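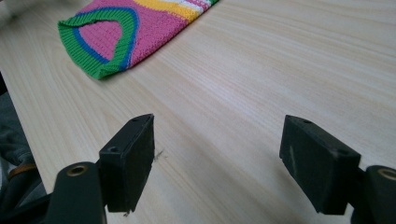 The fingers open on the work table, with a striped knit beyond the left pad.

4 min read

The hand-held gripper at our Covberg workroom has been in my care since February, and several readers have asked for an account of how it is maintained. The following describes our practice as it stands. It concerns one tool only. The two fixed cells in the adjoining room are looked after by Seren Hopkin under a separate schedule, and I do not propose to speak for her.

The tool is used for garments, chiefly knitwear. An operator holds it, closes the fingers on a cuff or hem, and carries out a fold. Each fold is recorded as one cycle in the log, which we keep in Trunix. A pair of pads is inspected after every 437 cycles. The number has no engineering significance. It was the count at which our first pair was found to have shifted, and the figure was entered in the procedure and has remained there.

Inspection begins with the pads themselves. These are black blocks, each with two small screw holes in the top. The operator opens the fingers fully, lays the tool on its back and wipes both inner faces with a dry cloth. Solvent is not permitted. A pale scuff on a face is noted in the log but is not a ground for replacement. A groove that catches a fingernail is. Lint requires more attention than wear. Fine-gauge knits shed very little to the eye, yet fibers gather along the lower edges of the pads and in the screw recesses, where they are easily missed. We remove them with a soft brush and, for the recesses, a wooden pick. The table is wiped at the same time, as loose threads left on the surface tend to find their way back onto the pads.

The screws are then checked by hand with the short driver. I ask that each be turned only until it resists. In the spring an operator tightened one pad considerably further than this, and the block crept out of line by an amount that could not be seen but could certainly be felt when the fingers closed. The folds recorded that afternoon had to be set aside, 67 of them in all.

The arms behind the pads need less frequent care. Each has a round hole fitted with a brass-colored ring. We examine the rings for movement by pressing lightly from one side with a thumb. A ring that moves is reported and the arm is withdrawn the same day. No attempt should be made to glue it in place at the bench. I did so once, early on, and the adhesive ran where it was not wanted — the arm was lost entirely.

Alignment is the final stage. The fingers are brought together slowly over a strip of plain paper, which should be held evenly along the full width of the pads. If the paper pivots, the pads are not parallel, and the screws are loosened and set again. Lợi Văn prefers to perform this check with a folded piece of ribbing, on the ground that it is closer to the real material. His results have been good. The written procedure still specifies paper, and I have asked him to record both until we have enough entries to compare them.

When the tool passes, it is opened wide and tried on a garment before being released. We favor striped knitwear for the trial, as a stripe shows at once whether an edge has been drawn askew. The garment is laid flat with its ribbed edge toward the operator, and the approach is made slowly. Three clean grips on the ribbing are required, followed by one on the body of the knit, where the fabric is thinner and more inclined to slip. The complete inspection takes 20 minutes, and more than that if the pads must be reset.

Replacement pads are ordered from Pliltus in sets of four. The most recent set arrived with holes a little tighter than those of the previous one, and the screws entered with some difficulty. I have written to the supplier and await an answer. In the meantime, operators should start each screw by hand before using the driver, and should stop if it leans.

One matter remains unsettled. Trình, the folding project for which the tool was first set up, is to move to heavier garments, and I do not yet know whether the inspection interval will hold. I have proposed halving it for the first month. Seren considers this excessive. The log will be reviewed when the first heavy sweaters have been through, and any change to the interval will be recorded on this page.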